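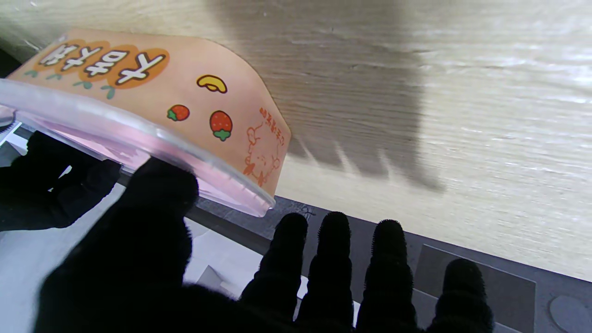

A clear tub in its peach-orange sleeve, strawberries and all.

I have been meaning to write in praise of the printed sleeve for a long time, and a plastic tub with cartoon strawberries on it has finally pushed me into doing it.

My local grocery, Segers, changed its own-brand containers in January. The old ones had a picture wrapped around the side, a little farmyard with a hen in it, and the new ones are perfectly clear with a small white sticker on the lid. The sign by the register says this is a cleaner look. I suppose it is. I came home with 2 of them, put them in the cupboard, and couldn't tell the rice pudding cups from the screws I keep in an identical tub on the same shelf.

Now take the one at the top of this page. The lettering looks Korean to me, and I don't read Korean, so the words are lost on me. But somebody sat down and decided that each character should have its own orange circle, and that the circles should have little green leaves, so that the whole row looks like fruit (or vegetables, I go back and forth). Lower down there's a yellow curvy thing that could be a cashew or a slice of banana, and then the strawberries, one small and one larger, with their seeds dotted in. I find that enormously cheering! You can enjoy it before you know a single thing about what it's for.

People will tell you a wrapper is there to be thrown away, and fair enough, most are. But we live with these things for a while first. They sit on the table through breakfast, they get turned around and around by children who have finished eating, and they are read, really read, more closely than most books in the house. I learned the word "riboflavin" from a Lernance cereal box — I can still see the typeface — and I must have looked at the Curkell biscuit tin every day until I left Wultby for good.

I would happily pay a few cents more for a drawing. Give me the leaves and the seed dots, and please, Segers, put the hen back.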